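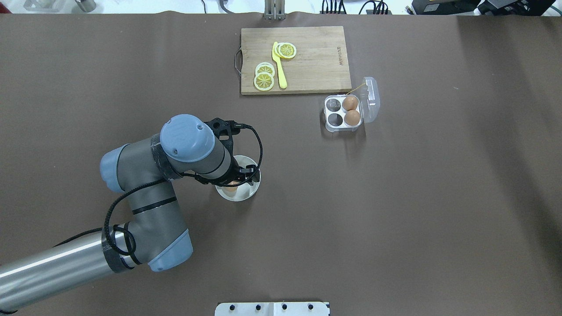
Eggs are a hard exam for a machine, and I have come to believe they are a fairer one than chess. For most of a year I have been visiting people who try to teach robots the small jobs of a kitchen or a shop floor, and every one of them, sooner or later, buys eggs. A tin can forgives a clumsy hand. An egg forgives very little, and a brown one in a small white bowl, with a black gripper right over it, makes even a visitor hold the breath. The carton nearby, with two of its four cups still to fill, looks like the easiest task in the world. My daughter could do it at the age of 3.

Rawiri Prendergast has spent six years on this kind of work at Bakilana, a small firm which began by building packing lines for fruit growers. He is patient with journalists. He told me that the packing lines taught him the wrong lesson, as he puts it now. On a line, every crate arrives in the same position, at the same angle, and the arm needs only to repeat itself. In a home the bowl is never where it was yesterday.

His group keeps a list of 50 chores, which they call the Nolen list after the street where the first office was. It includes wiping a bench, folding a tea towel, pairing socks and emptying the top rack of a dishwasher. In June the group could show 17 of them to a stranger without feeling nervous. "Show" is his word, and he chose it with care. To show a chore means that it goes well on a prepared table, in good light, with an engineer near the stop button.

I asked what is the difficult part, and expected to hear about the fingers. He spoke about judgement. A person who picks up an egg feels in the first moment whether it slides, and corrects the grip before having any thought about it. Many grippers have only two fingers and a weak sense of touch, or none. So the software must guess from what the cameras tell it, and the cameras are often blocked by the gripper itself at the very moment when the view matters most.

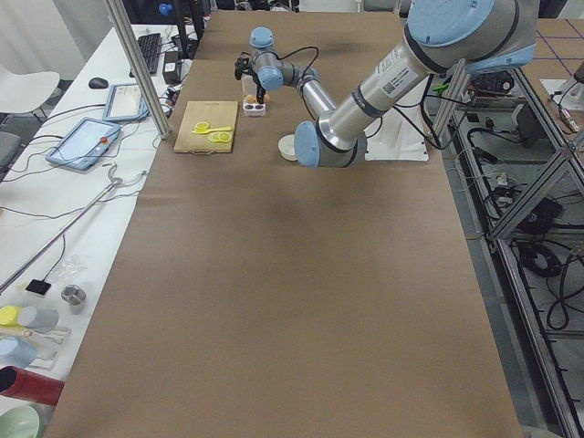
Can I buy a machine today that will put away my groceries? You cannot, at least not one that would manage an ordinary kitchen alone, and I would be careful with any seller who promises it before the end of the decade.

The shop floor is further ahead. At Dukis, a bakery supplier, an arm lifts trays from a cooling rack for the whole night shift, and the workers I met there had stopped noticing it. The manager gave me a figure of 91 per cent for trays moved with no human help. I was impressed until I thought about the other nine. Somebody must stay close to deal with them, and this somebody is paid for the full night. The saving is in sore backs, the manager said, and she was satisfied with that.

Homes have no night shift and no manager. If a robot drops one egg in a hundred, the owner will be cleaning the floor every few weeks, and I doubt she will keep it for long. There is also the matter of speed. A company called Billell invited me to see its kitchen assistant set a table for two, and the job took up to 17 minutes, with a long pause before each glass. I had time to drink my coffee and ask for another. The engineers were proud, and they had reason to be — two years earlier the same machine could not find the glass.

Still, I notice that my own questions have changed. At the beginning I asked whether the arm could pick up the thing at all. Now I ask whether it can do it in a different room, with a different carton, after somebody has moved the chopping board. Prendergast considers this as progress, although he admits that the second question may need more years than the first.
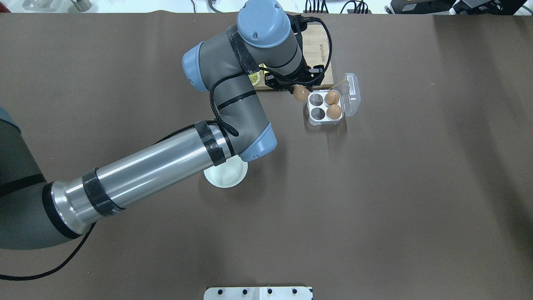
My neighbour Colette read a draft of these pages and was not convinced. She wrote in the margin that she has packed boxes for a living since she left school, that the speed never worried her, and that I should ask instead who fixes the thing on a Sunday when it stops with the fridge door open. I took the question back to Bakilana. Prendergast laughed, then wrote it down, and said that for now the answer is himself.

He has added a new chore to the list after that conversation: close the fridge, whatever else has gone wrong. The group has started on it with an old fridge and a door handle that sticks a little in damp weather.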